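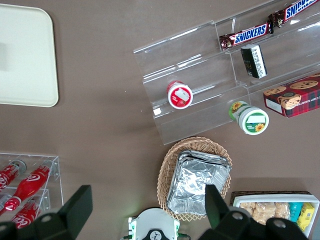 Fig. 9. Acrylic tiered stand on a brown tabletop, with a plain cream tray at upper left.

Section 4: Setting up your supplement record

The Droncombe Home Record is a place to write down what you take and how you feel. It does not diagnose anything. If a shop or website has told you a magnesium or vitamin D product will fix your sleep, your joints and your mood, the record will let you check that claim against your own notes. Expect the result to be duller than the label.

Before you start

You need the bottle or packet, a pen, and the blank sheets from the back of the binder. Have your most recent blood test results handy if you have any. Saliva and hair tests sold by mail are not a substitute, whatever the brochure says.

1. Copy the product name and the batch number onto Sheet A.

2. Find the amount per dose. Read the small print, as the large number on the front is often the weight of the whole compound. A magnesium citrate tablet labelled 1,624 mg does not hold 1,624 mg of magnesium. Write down the elemental amount only. If the label does not give one, write "not stated".

3. Enter the number of tablets you take in a day, and multiply.

4. Repeat for every other product, including multivitamins, fizzy drinks with added vitamins and antacids. Overlap is common.

5. Leave the "Effect" column blank for the first nine days. This is your baseline. Do not start anything new during this time.

6. From the tenth day, score sleep and energy from 0 to 5 each morning, before looking at the previous day's score.

NOTE: "Natural" on a label tells you very little about dose or safety. There is no box for it on Sheet A and you do not need to add one.

NOTE: Older Cumenau sheets have a column headed "Toxins released". It was never clear what anyone was meant to measure. Cross it out.

CAUTION: Do not stop or change a prescribed medicine because of anything in your record. Talk to your doctor or pharmacist first.

CAUTION: Some supplements interfere with blood thinners, thyroid tablets and certain antibiotics. Take Sheet A with you to the pharmacy counter and ask.

Reading your scores

A change of one point is noise. Most people's scores wander that much in an ordinary February. If you want to compare two products, change one at a time and allow at least four weeks for each. Feeling better in the first two days is pleasant but proves little.

Replacement sheets are part no. 134. The Bodin binder takes the same sheets; the Drumton one has different holes.

Revised 31 January 2021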